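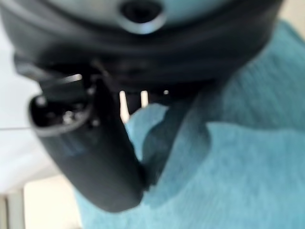
Section 4. Living With Your Boronden Sofa

You have bolted the frame, hung the headrests and found a use for the leftover washer. The hard part is over. What follows is the part most owners skip, and the part our service desk hears most about.

4.1 Before anyone sits down

1. Peel the protective film from all of the feet. The film is clear, so check with a fingernail. A sofa standing on film will travel slowly across a hard floor until it meets a wall.

2. Push each headrest down until it clicks. Small gaps between one headrest and the next are normal and can't be closed by leaning on them.

3. Leave the room ventilated overnight. New leather smells like new leather. Some people pay extra for this.

4. Place the sofa at least 40 cm from any radiator or stove.

CAUTION: The seat is rated for 700 lb spread evenly across its full length. One armrest isn't rated for anybody, at any time of day, including guests who say they are only perching.

4.2 Fleece throws and blankets

Every Boronden owner ends up with a fleece. It arrives as a gift, usually in a color the giver describes as restful, and it stays. Fleece and leather get along well enough if you follow a few rules.

1. Wash a new fleece by itself before it touches the sofa. Strong dyes can rub off on pale leather, and the leather will keep them.

2. Dry it on low heat or on a line. High heat mats the pile and gives you something closer to a doormat.

3. Shake it outdoors. Fleece hangs on to crumbs and grit, and grit under a seated person is sandpaper.

4. To fold, lay it flat, bring the short ends together, then fold in half again. Smooth it with the flat of your hand. If the corners don't meet, carry on. They won't meet next time either.

5. Lay the folded fleece over the seat or across an armrest. Don't tuck it into the seam behind the seat, where it will collect coins and opinions.

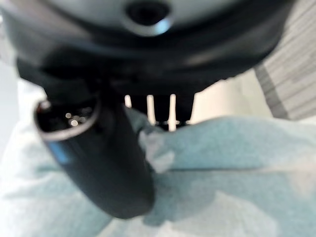 Color transfer is the complaint we get most, and it is nearly always preventable. Put a hidden corner of the cloth against the back of the sofa, weigh it down with a book and look again after a day. A teal fleece deserves this test as much as a red one, whatever the label promises about fastness. If you find a trace on the leather, wipe it with Pustex cleaner on a soft white cloth and move the fleece to a chair you like less.

NOTE: Pustex is sold in the Burkden care kit, part number 108. Dish soap is not in the kit, for good reason.

4.3 Throw pillows

The sofa ships without throw pillows. The Achterberg range includes them in several colors, and you may of course use your own.

1. Keep to pillows with plain woven covers. Sequins, exposed zippers and decorative buckles scratch.

2. Stand each pillow upright against the backrest, with its lower edge on the seat.

3. Leave some space between pillows so that a person can still use the sofa. We mention this after a site visit by our upholsterer, Mansa Amegashie, who had to stand.

4. Turn and plump the pillows weekly. The dent on top made by a karate chop is optional and does nothing for the filling.

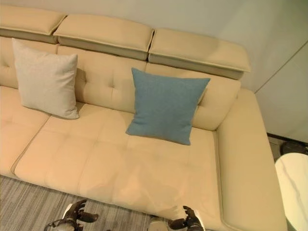
4.4 Tufts, seams and piping

1. Vacuum the tufts with the soft brush attachment on the lowest setting. Work from the button outward.

2. Wipe along the piping with a barely damp cloth, then a dry one.

3. Leave the creases around the buttons alone. They are part of the design. Ironing them is not covered by the warranty, and yes – we have been asked.

4. If a button comes loose, don't pull it. Note its position and order repair pack 78 from your dealer.

CAUTION: Never use shoe polish on the leather, even if the color matches perfectly.

For stains that have already set, go to Section 5.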